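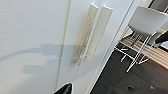 Figure 4. Paired handles on a tall white cabinet. The left one is smudged along its edges and grayish at the lower end; the right one is cleaner and brighter.

4.2 What the handles told us

I'll admit that when Roswitha Hellwig and I planned this study, handles were an afterthought. We wanted to know how people use tall cabinets - what goes on which shelf, what gets pushed to the back, which door gets opened first - and the handle was just the thing you grabbed on the way in. Then we started scoring doors for wear, and the handles kept turning out to be the most interesting part of the sheet.

Figure 4 is the kind of pair I mean. Both handles sit on the same door, right next to the seam, so close together that there's only a narrow gap between them. You'd expect them to age like twins. But the left one has gone cream to ivory, with yellowish-brown smudges and darker speckles, and the right one still looks pretty good. On our five-point soiling scale (Section 3.3) I gave the left handle a 4 and the right a 2. Roswitha, scoring separately, gave them a 4 and a 1, and we argued about that 1 for longer than I'd like to put in writing. The surface does have a faint grain to it, and I read grain as early wear. She reads it as finish. We kept both scores and used the mean, as we did everywhere else.

Across the full set we scored 170 cabinets in 18 homes in Titden and Prakham. The use diaries gave us 1,637 logged openings to set against those scores. My guess going in was simple: more openings, dirtier handle. That held up okay for drawers and low cupboards. For tall cabinets it was a lot messier. Some of the most heavily used doors had nearly spotless handles, and a few that hardly showed up in the diaries were scored 4 or 5.

Part of the answer is that people don't always use the handle. Several told us they hook their fingertips around the edge of the door, especially when their other hand is full of towels or a bag of groceries. One household in Prakham kept the linens in a tall cabinet and opened it with an elbow (I tried this at home and it works better than you'd think). Our diary form only asked which door was opened, and I wish we'd added a box for how.
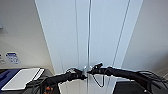

The other part is cleaning, and I think we underrated it badly. Big flat doors get wiped because a mark on white paint jumps right out at you. Handles get skipped, or they get one quick pass down the front, and the sides and the bottom end are left alone. So a cabinet can look freshly cleaned from across the room and still score badly once you get up close. We'd been scoring the door and the handle together in the pilot, and splitting them into two scores was easily the best change we made all year.

Light matters too, more than our protocol allowed for. Pale doors pick up soft shadows from anything standing nearby, and a big gray shadow across a white panel can pass for a dull patch if you're scoring quickly. In December we went back and rescored the doors we'd first visited late in the afternoon, this time with a lamp, and a handful moved down a full point. None moved up. Handles were steadier, I suppose because a brown speckle stays brown whatever the light is doing.

I should also say something about the height of the dirt. Escobar's earlier work on pantry doors, the Gerlach survey, treated each handle as a single spot. We split ours into top, middle and bottom thirds, and for vertical bar handles on tall doors the bottom third came out worst more often than either of the others. Patricio Escobar read a draft of this section and suggested it may be down to kids, who can only reach that far. That fits the family homes nicely. It doesn't help with the adults-only ones, where the pattern was weaker but still there, and I don't have a good story for those yet.

The per-third scores are in Appendix B, along with the Plarkito scoring sheet we adapted. The shelves behind the doors come next, in Section 4.3.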